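Flarach patrol unit left the track and kept driving - what are they not telling us?
Forum: Field Machines > Faults and Incidents

gatepost_ned
Posted August 28, 2022

We run two of the Flarach wheeled patrol units along the fence line at Fomulholm. One of them left the dirt track on a routine lap, went into the grass bank on the right and kept its wheels turning until the thermal cutout tripped. No obstacle stop, no call home. I found it when the lap report didn't show up.

Disach, who sold us the units and hold the service contract, sent back a one-page report. Cause: "transient localization error due to lighting." Fix: a software update. They want the unit back on the same route after the update and they want me to sign that the case is closed.

I'm not signing. Lighting? It's scrubland. It has had lighting for a while.

Camera view from the stretch where it happened: 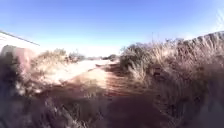

Perimeter track, Fomulholm, looking along the ruts.

The line it should hold is the packed part with the ruts. Before anyone asks, the tires were fine and the battery was at a normal level. The log shows it thought it was on the path the whole time.

Has anyone had a straight answer out of Disach on one of these?

tollund
I'd take the lighting thing more seriously than you do. Look at the shadow on the lower right of the track. Dark brown dirt on one side, near-white sand on the left. If the path finder works on color and brightness, the edge of a shadow can look a lot like the edge of a road. We had a mower do the same thing next to a hedge.

gatepost_ned
Fine, but then why did it go right, INTO the dark side? If it reads shadow as "not road" it should have shied away to the left.

tollund
Depends which patch it decided was road. It could have locked onto the dark strip and followed that. I'm guessing, same as Disach, only I'm not charging for it.

Iraklis Karamanlidis
I set up these units for a living (not for Disach). Two separate faults here and the report only talks about one. Losing the path is a nuisance. Failing to stop when the wheels turn and the machine goes nowhere is a safety fault. Wheel odometry says moving, GPS says parked, and that mismatch should cut the drive long before the thermal cutout does. Ask them what the slip limit is set to. On a unit I looked at in October it was set to 3,000, which on that firmware is the top of the range. As good as off.

gatepost_ned
Just checked. Ours says 2,730. No idea what the units are and the manual doesn't say.

Iraklis Karamanlidis
Milliseconds multiplied by a wheel factor, if it's the same firmware. Much too high for loose ground either way. Don't change it yourself while the case is open or they'll blame you.

brackenside
Unpopular view, but that grass should be cut back. It crowds right up to the lane. Any sensor is going to have trouble telling soft stalks from solid stuff, and a lot of people turn the obstacle sensitivity down to stop false alarms. Did you?

gatepost_ned
I didn't. The installer might have. And the sales demo was run through grass taller than that, so I don't accept it as my problem.

brackenside
Never believe a demo. But dry grass plus a motor hot enough to trip a cutout is a fire. I'd worry about that before the navigation.

tollund
Agree with brackenside on the fire. Disagree on cutting. If the thing can't cope with grass it isn't a patrol unit.

katsaros_user_29
We swapped to Katsaros and no trouble so far.

tollund
How many laps is "so far"?

katsaros_user_29
Fair. Not many.

gatepost_ned
Both units are parked and I'm walking the fence myself for now. I've asked Disach in writing for the raw log, the slip limit in real units, and the name of whoever set the obstacle sensitivity. So far I have a ticket number and a link to the update.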